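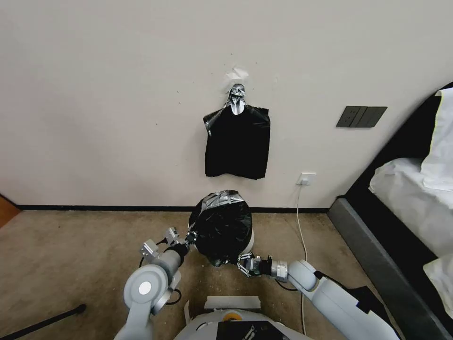 May 3, 2024

**1/** Jolbridge level 171 is rated hard. It gives you 18 moves and two locked crates in the bottom corners. I played it a lot this week, so here are my notes.

**2/** Open from the top row. The left crate needs a rocket fired sideways, and rockets are easier to build up there before the vines spread. Don't touch the right crate yet.
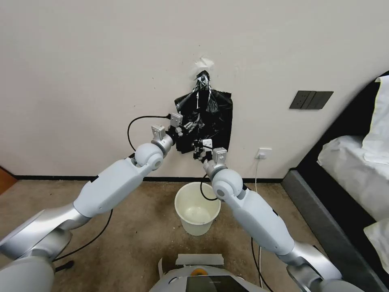 **3/** Vines grow one tile after any move that doesn't cut one. Cut next to the root tile first and the rest stop spreading. The hanging sacks work differently. They sit bunched up at the top like the black garbage bag on that hook, and they only drop when you clear the tile right under them. Matches on the side do nothing.

**4/** If you have a Ragab hammer, save it for the last five moves. I used mine early and got stuck with one sack left.
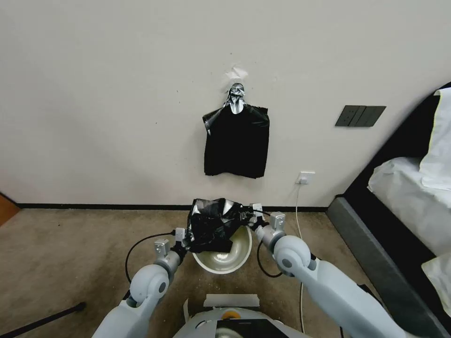 ## Boosters and score

**5/** Start with the rocket booster if you have one. The bomb is a waste on this board because the crates block most of the blast.

**6/** Same layout as level 121, but with fewer moves and one less color. If you beat that one, play the left side the same way.

**7/** Prandodel said new levels are coming in September, in a world called Ollholm. I'll post notes for those too. Level 172 is next, and it's a short one.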